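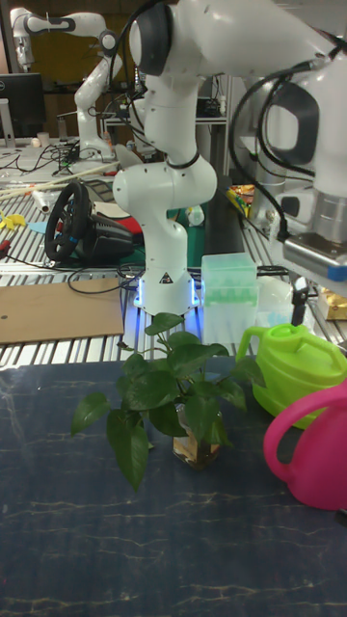
A pothos-like cutting growing in a small clear glass jar, with two plastic watering cans.

Water culture of houseplants

Water culture is the practice of keeping houseplants in a vessel of plain or lightly fed water, without compost. It is most often used to root cuttings before potting, but many foliage plants will live in water for years. The method is also called jar growing or vase growing. It differs from hydroponics in that there is normally no pump, no circulating solution and no supporting medium such as clay pebbles, though the two overlap and some writers use the terms loosely.

Suitable plants

The plant most commonly grown this way is pothos (Epipremnum aureum), a climbing aroid with broad, heart-shaped, glossy leaves. It has small brown root nodes along the stem, from which new roots appear when the node is kept under water. Heartleaf philodendron, tradescantia, English ivy, spider plant and syngonium are also widely used. Lucky bamboo, which is a dracaena and not a true bamboo, is often sold already standing in water.

Succulents and cacti are less dependable. Their cut ends rot easily, and they are usually suspended just above the surface so that only the new roots touch it. Woody herbs such as rosemary root slowly, and many cuttings fail. Mint and basil root quickly but become thin and pale if they are not moved into compost.

Taking the cutting

A cutting for water is taken from healthy growth with clean scissors or a sharp knife. The cut is made a little below a node. Leaves that would sit under the surface are removed, as they decay and cloud the water. At least one node must be submerged, and two or three are better. A single leaf of pothos with no node may put out roots, but it will not produce a new stem.

Several cuttings can share one jar, which gives a fuller plant. Their roots tangle in time and are hard to separate without breakage, so growers who intend to pot the cuttings singly tend to keep them apart.

Rooting time depends mainly on warmth and light. Pothos in a warm room shows its first roots in one to three weeks. In winter the same cutting may do nothing visible for a month or more.

Vessels

Almost any watertight container will serve. Clear glass is popular because the roots and the water level can be checked at a glance, and jam jars, spice jars, bottles and laboratory flasks are all used. A narrow neck holds the stems upright. Wide jars often need a collar of card or mesh, or a few pebbles at the base.

The drawback of clear glass is that light reaches the water and encourages algae, seen as a green film on the sides and on the roots. Algae seldom harm an established plant, though they take up some of the nutrients and look untidy. Brown or green glass slows their growth, as does a paper sleeve. Unglazed terracotta is unsuitable, as it loses water through the walls. Copper and brass vessels are best avoided, because copper is toxic to roots in quite small amounts.

Water

Tap water is suitable in most districts. Rainwater is preferred where the supply is very hard, as limescale collects in a ring at the waterline and is awkward to clean from a narrow jar. Water straight from a cold tap can check growth, and it is common to let it stand until it reaches room temperature.

The water is topped up as it falls and replaced completely every week or two. Stale water holds little oxygen. Cloudiness or a sour smell is a sign of decay, and the usual treatment is to rinse the roots, cut away anything brown and soft, wash the jar and refill it.

An amber or tea-coloured tint in a jar may have several causes. Tannins can leach from bark, driftwood or old roots, and some liquid feeds are brown and colour the water when added. Tinted glass gives the same impression. A tint alone, in water that is otherwise clear and has no smell, is not normally taken as a fault.

Feeding

Plain water supports a cutting while it forms roots. After that growth slows and the older leaves may yellow, nitrogen being the first shortage to show. A general liquid feed is then given at a quarter of the strength on the label or weaker, usually once a month from spring to early autumn. Overfeeding scorches the root tips and feeds algae.

Watering cans

Small plastic cans are the usual tool for topping up jars indoors. They are light, do not rust, and are made in bright colours such as lime green and magenta pink. A long thin spout without a rose is the most useful pattern, as it can be directed into a narrow neck. Where more than one can is kept, some growers reserve one colour for plain water and another for feed.

Light and position

Bright light out of direct sun suits most of the plants listed. Strong sun heats a small jar quickly and promotes algae. Pothos tolerates shade, but variegated forms lose some of their pale markings in it. Jars are easily knocked over and are best kept away from table edges and electrical equipment.

Pothos contains calcium oxalate crystals, which irritate the mouth if chewed. It should be kept out of reach of small children, cats and dogs.

Moving to compost

Roots formed in water are more brittle than those formed in soil and have fewer fine hairs. Cuttings are normally potted when the roots are 3 to 5 cm long. Left much longer, they often wilt after the move. The compost is kept moist for the first fortnight and then allowed to dry a little between waterings – the change from constant water to ordinary pot conditions is the stage at which most losses occur.

See also

Cutting (plant)
Epipremnum aureum
Hydroponics
Watering can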